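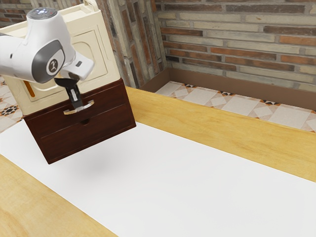
Drawer task in sim, gripper at the upper pull. Note the gap under the unit.

Posted in: Lab Notes / Simulation / Faults
September, Tuesday – Styliani Vasilakis

Drawer unit is floating again. Shadow on the mat is offset down and to the right, base nowhere near touching. Thought we fixed this when Béla redid the Hladun import.

Symptom first: arm goes in on the upper pull, starts to draw, whole unit swings toward the arm instead of the drawer sliding. Then joint torque spikes and the run aborts. Run 3496 is the clearest one. Got the same abort on 2 seeds, didn't bother with more.

What I checked, in order
– friction on the drawer rails: fine
– gripper force limit: fine, lowered it anyway, no change
– unit mass: fine
– spawn height: WRONG. 14 cm over the mat. Scene file still has the old table height baked in

And gravity is off on the unit, so it just hangs there. Flag was left over from Tanvir's placement debugging, I think – asked him, no answer yet. So nothing holds the unit except its own inertia. Of course it swings.

Cabinet on top is a seperate body, so it needs the same offset or it'll be left behind when the unit comes down. Lower drawer not tried at all yet.

To do
Fix height in the Lirkholm scene, gravity back on, rerun 3496 same seed. Wanda wants a contact check at reset so a run refuses to start if furniture isnt touching anything. Agree. Do NOT push this policy to the real arm till thats in, the torque spike worries me more than the floating does.

Kavinda – please keep the old logs, don't overwrite.

We use cookies to remember your settings. Accept | Manage preferences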